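Is It Really Wood? How to Be Suspicious of a Tray

Part of the Tornden Looking Closely pages, for readers eight and up

Grown-ups will tell you a thing is wood because it is brown and has lines on it. You should not believe them straight away. Lots of things are brown and have lines on them. Tigers nearly qualify.

A serving tray is a good thing to be suspicious of. It is flat, you can pick it up, and there is probably one in your kitchen right now, leaning against the side of the fridge. Ours is orange-brown with a low rim and big looping lines across the middle. The label it came with said "Natural Wood Style". Read that again slowly. What is the word "Style" doing there? If you bought a drink called "Orange Juice Style", you would want to ask some questions.

First you need to know what the lines are supposed to be.

A tree grows a new layer of wood under its bark, usually one each year in places with a cold or dry season. The part that grows quickly is often paler. The part that grows slowly is often darker. Cut straight across the trunk and you see the layers as rings, like the rings in an onion.

Nobody makes many trays out of slices like that, as they tend to crack. Planks are cut the long way, from one end of the trunk towards the other. If the saw goes through near the side of the log, it passes through the rings at a slant, and the rings come out as long loops and pointed arches. Woodworkers call this cathedral grain, because the arches reminded someone of church windows. I have looked at quite a few church windows and I think that person was being generous, but the name has stuck.

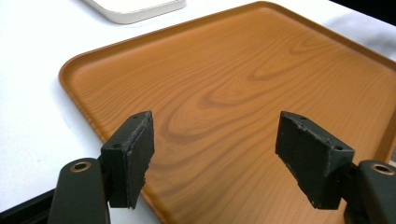

One young reader wrote in to ask why it matters. If the tray looks like wood and holds the sandwiches up, the letter said, then who cares what the lines are made of?

It's a fair question. The sandwiches don't care. But you might care if you were paying extra for it, or if you were about to rub it with oil, or if someone told you it was cut from a rare old tree. And finding out is fun, even when the answer is "a printing machine".

So how would a machine do it? One way is to take a very detailed picture of a real plank and print it on paper. The paper is soaked in a sort of glue called resin, and squashed hard and hot onto a board with a clear layer over the top. What you get is tough and easy to wipe. It is called laminate. A good one can fool people, and it fooled me in a café in Drostusley, where I said something rather grand about the table.

Here are some tests. None of them is perfect, and I will say what is wrong with each.

The repeat test. Real wood does not repeat itself. If you find a loop with a funny little bump in it, and then the same loop with the same bump further along, you have caught a printer. What's wrong with it: a tray is small. The print may be longer than the tray, so there is no room for it to come round again. This one works better on floors. Somebody at a flooring shop called Citis once promised me that their pattern never repeated. I found the same knot 17 times before they asked me to get up.
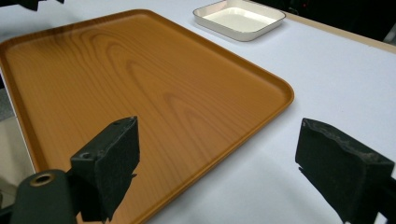 The edge test. On a flat board, follow a line to the edge. In solid wood the lines go right through, so they should carry on over the side and turn up on the end as bits of curved ring. In a print they often just stop, or the edge has its own separate strip stuck on. What's wrong with it: trays have rims. The rim may have been made from another piece, or painted, or bent up in a press, and then following a line gets you nowhere.

The fingernail test. Close your eyes and move a fingernail very gently across the lines. Bare wood often has tiny ridges and pores you can feel. What's wrong with it: thick varnish fills them in and makes real wood feel as smooth as a plate. And some laminates have little grooves pressed into them on purpose, which I call cheating. Be gentle, please. Do not scratch anything that belongs to your grandmother.

The underneath test. Turn the tray over (take the cups off first). Is the bottom the same stuff as the top? If it is plain black or white, be suspicious. What's wrong with it: people paint the bottoms of real wooden things too.

You may have noticed that I keep saying "be suspicious" and never "now you know". One test on its own can be wrong. If three or four of them all point the same way, you can start to feel fairly sure.

Don't let big numbers settle it for you either. I have a leaflet from a company called Kerekes which says its wood pattern was "tested on 600 shoppers" and that 92 per cent of them "loved the natural look". Loved the look! It doesn't say one word about what the thing is made of. I read the whole leaflet looking for it, and then the back.

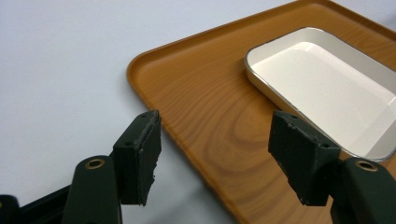

There is a thing in between as well, called veneer. Veneer is real wood, sliced as thin as card and glued over something cheaper. So is a veneered tray made of wood? The top is. The middle might be plywood or pressed sawdust, and sawdust was wood once, so now we are in a muddle. I don't think there is one right answer. I would just like the label to say so in letters I can read.

Things to try at home

Pick one brown thing with lines on it. Before you test it, write down what you think it is. Then do the tests and see if you change your mind. Changing your mind is allowed.

Try a door. Doors are terrible fibbers.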